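How to sort a delivery of carded scissors before it goes on the pegs

Written for new helpers at the shop, and for other small stationery shops who asked me how we do it
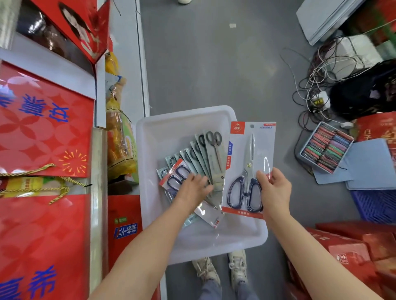 Carded scissors are not difficult goods, but they arrive in a difficult way. The cards slide on each other, the plastic blisters catch, and if you pull one from the middle the rest go on the floor. I use a white plastic tray with a raised rim for this work, and I keep one hand flat on the pile while the other hand lifts a single card by its lower edge. The cards are fanned, so each one shows a little of itself and I can choose the large pair without disturbing the slimmer ones under it. When you have learned this one movement, the rest is only patience.

What you need

One tray with a rim. It should be wide enough that the cards can fan out and you still have a free part in front.
A soft dry cloth.
A pencil and the delivery note.
Small elastic bands, not the thick ones.
A box marked "returns".

We bought our trays from Grosetum, but any flat tray will do. I tried once with a carton lid and it bent in the middle. A table is good if you have one free. In our stockroom the floor is often the only clear place, so I put the tray down there and stand over it. If you have a bad back, please use the table.

Step 1. Empty the carton slowly

Open the carton along the tape and keep your knife shallow. Take the cards out in bundles as they were packed, and lay every bundle in the tray with the hang holes to the same side. Do not mix two bundles at this moment, even if they look the same. Sometimes the difference is only in the length of the blade.

Step 2. Make the fan

Put your palm on the lower ends of the cards and push the upper ends sideways with the other hand, as you do with playing cards. The lower ends stay together and the tops open. Twenty cards is a comfortable fan for me. With more than this the blisters begin to lock into each other, and you must start again.

Step 3. Lift and look

Lift one card at a time. Hold the edge of the card and leave the blister alone, because an old blister can come away from the glue with a small pressure. Look at these points:

The hang hole is round and not torn.
The blister is fixed on all sides.
The blades are closed and the points do not press through the plastic.
There are no brown spots at the pivot screw.
The card is flat. A bent card will not hang straight and it pushes its neighbours forward.

Not every card says much in English. The big ones we have now say SCISSORS at the top, and the band at the bottom is in Chinese, so I compare the item number with the delivery note and do not trust only my eyes. My colleague Tarık Çınar makes a small pencil tick on the back of each card after checking. I do not, but his counts are better than mine, so perhaps you should.

Step 4. Make the groups

I sort first by size and after by handle. Large household scissors go together, slim ones go together, and children's scissors have their own tray from the beginning — please never put them with the pointed ones, also not for a minute. Use the free part of the tray for the group you are making. When a group has 16 cards, put an elastic band around it, not tight, and move it out.

In the last delivery we had 221 cards in total, and 107 of them were the large type. The delivery note from Kavel said the opposite, more slim than large. If your numbers don't agree, count a second time before you telephone.

Step 5. Hang them

Large scissors are heavy at the handles, so they go on the lower pegs, where a customer can take them without reaching up. Do not fill the peg to the end. Leave the width of two cards free at the front, then people can lift one off without pulling all of them. Old stock comes to the front and new stock goes behind.

If a hang hole is torn, but everything else is good, you can stick a clear plastic hook tab over it. If the blister is open, it goes to the returns box with a note.

Some common problems

The cards stick together. Usually this is glue from the edge of the blister. Slide them apart sideways, do not peel.

The fan collapses. Your hand is too high on the pile. Move it down nearer to the middle and spread the fingers.

Dust on the plastic. Wipe with the dry cloth only — a wet one leaves marks on the card which do not go away.

When the tray is empty, wipe it also, and put the delivery note in the blue folder by the till.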